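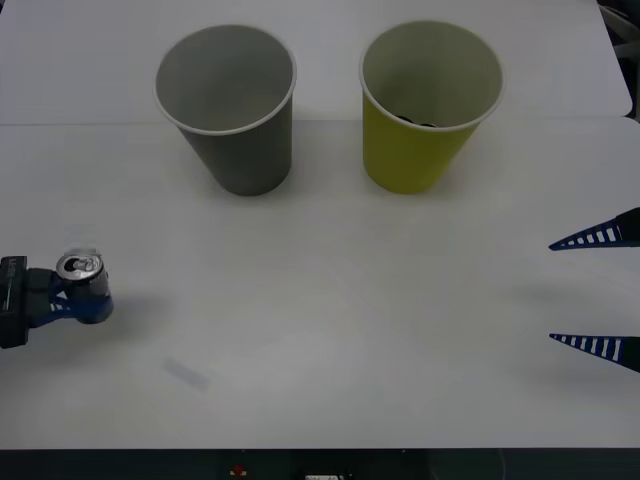 Two paper cups, one grey and one yellow-green, on a white table.

News > Interviews > Catering

June | Staff writer, Miltport

Jurnura has replaced the cups in its Miltport canteen with a coloured paper range supplied by Kastska. "We use about 2,000 a month," the catering manager said. "Grey is for water and green is for everything else." Bins will be emptied at 12.

Comments

Değirmenci: Is the green one sold in packs of 100?

canteen_regular: Both too small for tea.

Değirmenci: Agreed, I take two at 11.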